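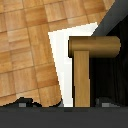

Parquet in light and darker squares. The style is the main item on Clalum's new order list.

Clalum to Restart Parquet Production at Former McPhee Mill

October 4, 2024

Flooring maker Clalum will begin making wood parquet again at the former McPhee mill in Bedska, the company said Friday. The first orders are due to ship in February.

The mill has not turned out parquet for almost 30 years. McPhee made it there for decades before switching to plain strip flooring and later closing the site. Clalum bought the building and has used it for storage and for finishing planks brought in from other mills.

The new line will be sold under the name Zavumness. It will start with two patterns: a basket weave, in which each square is made of short parallel strips that change direction from one square to the next, and a herringbone. Both will be offered in oak and maple. Clalum said walnut may be added later if it can get a steady supply.

Tane Tipoki, who runs the Bedska site, said the company had been getting requests for parquet from flooring stores for some time and had been sending them elsewhere.

"Most of what we hear about is repair work," Tipoki said. "Somebody has a floor from when the house was built, a corner of it is ruined, and the store can't find a square that fits. After that you get the people who saw the floor at a neighbor's and want a whole room of it."

Clalum did not say how much it is spending on the restart. The company has brought in a used strip cutter and a press for gluing up squares, and has moved its plank finishing to the south end of the building to make room.

Seven people have been hired for the line so far. Two of them worked at the mill under McPhee and will train the others on sorting and laying up the strips. Tipoki said more hiring would depend on spring orders.

Sorting by color

Much of the work in parquet comes before any glue is used. Strips are cut to length, checked for knots and splits, and then sorted by shade. A floor sorted tightly will look even from wall to wall. A floor sorted loosely will show pale squares next to darker ones, and the pattern stands out more.

Clalum plans to sell both. The tightly sorted grade will cost more, as fewer strips from each load of lumber will make the cut. The mixed grade will use nearly everything that is sound.

Tipoki said he expects the mixed grade to sell better. Stores have told the company that buyers like to see some change in the wood, and it makes later repairs easier to hide. It also suits older homes, where the original squares have darkened with age and a new one in a single pale shade would look like a patch.

Shoppers should still expect some drift in color after a floor is laid, the company said. Oak tends to deepen and turn more yellow over the years, and a spot covered by a rug will lag behind the rest of the room. Clalum's fitting sheet will tell buyers to move rugs from time to time in the first year.

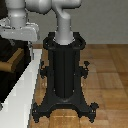
Matching old floors

For repair jobs, Clalum will take sample squares by mail or at the counter in Bedska. A customer sends in a whole square, or as much of one as will come up in good shape, and the mill cuts strips to the same width and thickness.

The thickness matters more than most customers expect, Tipoki said. Old floors have often been sanded several times, and a new square made to the original size can sit higher than the squares next to it. The mill will ask for a measurement taken at the edge of the damaged area, away from doorways, where wear is heaviest.

"You can sand a high square down after it's in, and plenty of installers do that," he said. "But if the floor has been sanded hard already, you don't want to run a machine across it again just to take down our piece. So we'd like to get it close before it leaves."

The mill will not take in squares that have old black adhesive on the back. Some adhesives used in older homes contained asbestos, and Clalum said customers who find a black, tar-like layer under their floor should leave it alone and have it tested before any work goes ahead. For those jobs the company will work from measurements and a color card.

Repair orders will have no minimum size. Orders for new rooms will be sold by the carton through stores, and the mill will not sell full cartons directly to the public.

What it means for stores

Flooring stores in the Bedska area will get sample boards this fall. Each board will show both patterns in oak, with loose strips of maple in a sleeve on the back. Stores that already carry Clalum planks can add Zavumness to their account without filling out new paperwork.

Prices have not been set. Clalum said it would publish a list before the end of the year and hold it through the summer. Parquet generally costs more to install than plank flooring, as the layout has to be marked from the center of the room and the border squares cut by hand. The company is looking at making the basket weave on a mesh backing, which would let an installer set down a whole square at a time. Herringbone would still be laid strip by strip.

The flooring will come either raw or with a clear satin coat. Raw squares are meant for rooms that will be sanded and sealed in place, and the coated ones for rooms where the owner wants to avoid dust. The company does not recommend either one for bathrooms or for basements that have had water in them. It may be used in kitchens, though spills should be wiped up quickly and the gaps along the walls should not be filled with hard caulk.

All wood for the first run will come from lumber yards that Clalum already deals with. The strips are short, so the mill can use boards that are too short or too uneven for planks. Part of the supply will be offcuts from the company's own plank finishing, which up to now have been sold for firewood and animal bedding.

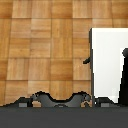
Work on the building

Some repairs to the mill are still under way. The roof over the old drying room leaked last winter and has been patched, and a contractor is due to replace the gutters on the river side before the weather turns. The drying room itself will go back into use, with new vents and a new heater, and has to be run empty for several days before any lumber goes in.

Moisture is the main concern with short strips. Wood that is too damp when the squares are glued will shrink after it is laid and open up gaps, and wood that is too dry will swell and can lift the floor. Clalum said each load would be held in the drying room until readings taken from the middle of the stack match those from the outside.

The loading dock on Mill Street will be closed on weekday mornings for the rest of the month while equipment is moved. Trucks picking up plank orders should use the north gate. The counter will keep its usual hours, and customers can park in the gravel lot across the street.

Neighbors had asked about noise from the strip cutter. Clalum said the machine would sit against the inside wall, away from the houses, and would be run only during the day shift. The town has not required any change to the mill's permit, as the building is already approved for woodworking.

The McPhee name will stay on the brick wall facing the street. Tipoki said the company had looked at painting over it and decided to leave it as it was – most people in Bedska still call the place McPhee's, and delivery drivers look for the sign.

Repair customers can drop off sample squares now, but cutting will not start until the press has been tested. Squares should be wrapped and labeled with a name, a phone number and the room they came from. Clalum will return them with the finished order.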